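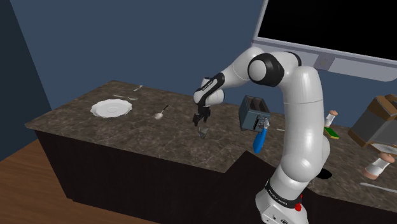 Fig. 3. Kitchen counter, simulated view.

Setting up the Pelolis body camera before a shift

The brochure says setup takes 30 seconds. Allow longer, and don't take the green light as proof of anything.

1. Dock the camera and charge it to 100 per cent. The gauge is generous in January weather.
2. Enter the officer's collar number. The unit will accept a wrong one without complaint, so read it back.
3. Set pre-record to 30 seconds. Dreltari ships it switched off.
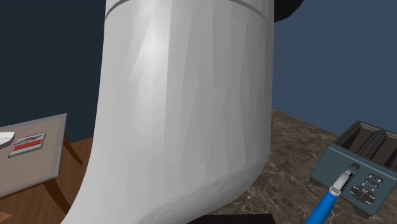
4. Clip the camera to the vest mount and record a short test. Play it back with the sound up.
5. Dock again and check that the test clip has reached Vellwood. "Upload complete" only means the file left the dock.

Caution: storage is sold as 600 minutes. Marwa Kabbaj's team at Sqalli station never got that at the higher quality setting. Plan for less.

Note: deleted test clips stay in the audit log. Faults go to Rosalba Negri, with the unit number.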